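Posted Nov 13, 2018

The Clastdale Road

The bus to Clastdale stopped running in September, so I walked. It was nine miles from Imthorpe by the lower road and I had been told to stay off the upper one. The woman at the ticket window said this while counting her drawer. She didn't look up.

I took the upper one. It saved an hour.

For the first stretch there were fence posts, then there were no fence posts. The rain quit. I passed a mailbox with no house behind it. The name on the side was Vondráček, painted by hand, and the flag was up. I opened it. Inside was an envelope with my address on it, the old address, the apartment I had left when I was twelve. I put it back and closed the door.

A little farther on I passed the same mailbox. The flag was down.

I am a surveyor. I worked for Ellex, and they had sent me to measure a field. I mention it so you will understand that I know what a straight road is. I had a compass and I used it. The needle was steady. I walked north, and for the third time the mailbox came up on my left, and now the house was behind it.

The door was open. I knocked anyway.

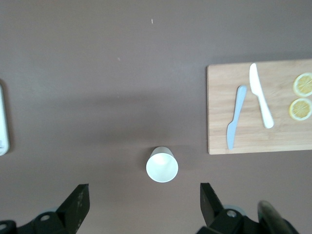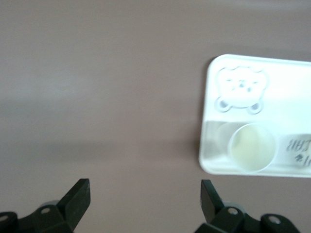
What did the surveyor want from the house?

A telephone, and someone to tell him he was on the right road.

He got the telephone. It hung in the hallway, an old black one, and it had a dial tone. I say "he" because that is how I heard it when I picked up the receiver. A voice was reading from a page. "The bus to Clastdale stopped running in September," it said, "so he walked." It was the woman from the ticket window.

I listened to all of it. She read the fence posts and the mailbox. She read the knock at the door. Then she stopped, and I could hear her turn the paper over.

"Go on," I said.

"He said to go on," she read.

I hung up. Upstairs somebody pulled out a chair and sat down in it. I counted the stairs on my way past them, out of habit, and there were 297, going up into a house two stories high. I didn't climb them. I went out the way I had come in, and the road was there, and it ran downhill to a town with its lights on.

I was in Clastdale by dark. The field was where Ellex said it would be, 400 feet on the short side, and I measured it in the morning and wrote down the numbers. Nothing was wrong with any of them.

The letter was waiting at the motel desk. The clerk said it had come by the upper road. I have it with me now — I haven't opened it — and the flap has started to lift on its own.

3 comments
Share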